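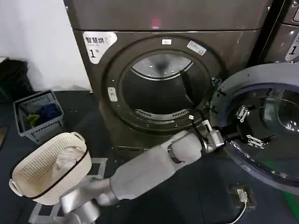

Week 3 handout: soups that start with an onion

Hello again! A few of you asked for proper notes after last time, so I've typed up what I'm planning to say and what I'll probably forget to say. Bring a pen, because I change my mind about quantities halfway through every class and you'll want to scribble.

First, a bit left over from week 2. Somebody asked whether you can freeze the flatbreads. Yes, with baking paper between them, and eat them within a month or they go leathery at the edges. And Emiliano Pacheco's trick of putting a spoonful of yoghurt in the dough was so good that I've put it in the recipe (thank you, Emiliano – I'm taking all the credit from now on).

Sweating, frying and browning

These three get muddled up all the time, mostly by recipe writers. Sweating means low heat, lid on, a pinch of salt, and an onion that goes see-through and floppy without picking up any colour. Give it a good 20 minutes. I know the packet says five. The packet is lying to you, and so was every cookbook I owned as a student.

Frying is hotter, no lid, and you want a bit of gold at the edges. Browning is the long one, where you stand there stirring and the whole lot collapses into something sticky and sweet. For tonight's soup we're sweating. If yours starts to catch, add a splash of water and turn the heat down. It'll be fine.

Red lentil and lemon soup (feeds four, or two with lunch tomorrow)

2 onions, chopped small
2 carrots, grated on the coarse side
3 cloves of garlic
1 heaped teaspoon ground cumin
200 g red lentils, rinsed
1.2 litres stock
1 lemon
olive oil, salt, pepper

Sweat the onions and carrots in more oil than feels polite. Add the garlic and cumin and stir for a minute, until the kitchen smells like somewhere you'd want to be. In go the lentils and the stock. Bring it up to the boil, skim off the foam if it bothers you (it doesn't bother me), then let it bubble gently until the lentils have lost their shape completely. Squeeze in half the lemon, taste, and then taste again.

I blend half and leave half, which gives you something to chew. If you blend the lot it'll still be lovely, just a bit more like baby food.

A word about stock

I use a cube. There, I've said it! I did a whole winter of boiling bones when I lived in Clenow, and the soup was wonderful and my curtains smelt of chicken until spring. A decent cube is fine for anything with lentils and spices in it. Save the homemade stuff for a clear broth, where there's nowhere to hide. Do watch the salt though – add the cube first and only season at the end.

How to fix it

Too thick: hot water, a little at a time. Lentils carry on drinking overnight, so tomorrow's bowl will need loosening too.
Too thin: take the lid off and wait.
Too salty: more lentils, or stir in some plain yoghurt. The potato thing doesn't work, I've tried it.
Tastes of nothing: nine times out of ten it wants lemon, so try that before you reach for the salt.

To do before week 4

Make the soup once at home with a different spice. Smoked paprika is good, and so is a spoonful of curry paste. Jot down what you changed and whether you'd do it again.

We're on to beans next time, so please soak 200 g of dried chickpeas the night before and bring them along drained, in a tub with a lid that really shuts. The Ovthorpe bus is bumpy and I've seen what can happen. Aprons and a tea towel as usual, and we start at 7pm.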